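How to replace a worn pushbutton on a workshop control box

Print this page | E-mail this page

Updated December 6, 2022

A pushbutton that sticks or needs two presses is usually past cleaning. Replacing one is a short job on most small control boxes, including the Morville type used on extractor fans and bench saws. If the box is part of an emergency stop circuit, leave the work to a qualified electrician.

You will need a screwdriver, a voltage tester, masking tape, a pen and the new button. Check the hole size before ordering. Most panel buttons fit a 22 mm hole, but some older boxes have 30 mm holes and need a different part.

1. Switch off the supply at the isolator and lock it off. Keep the key in your pocket.

2. Take off the cover and prove your tester on a known live source. Test every terminal in the box, then prove the tester again.

3. Label each wire with tape before you loosen anything. Write down the terminal number it came from. On a normally open contact the numbers end in 3 and 4, and on a normally closed contact they end in 1 and 2.

4. Undo the wires and release the contact block. Some unclip with a small lever, others are held by a screw.

5. Unscrew the fixing ring and push the button out through the front of the panel.

6. Sort the new parts before fitting. Pilot lights and pushbuttons can look alike from the front, so read the markings and check the lamp voltage against the supply.
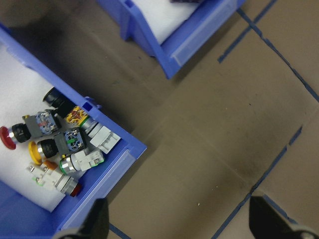
Pushbuttons and pilot lights in a lined storage bin.

7. Fit the new button from the front with its seal in place. Line it up, tighten the ring by hand, then give it a small extra turn.

8. Clip on the contact block, refit the wires and tug each one gently. Replace the cover before restoring power.

Press the button several times with the machine unloaded. If it does nothing, isolate again and check the contact type first.

Comments (3)

benchend11: My Nindon box had the contact block screwed on from the side. Took me ages to spot it.

fen_lathe: Does this work for key switches too?

oldsaw259: Same fixing on mine, but note which way the key points before you take it out.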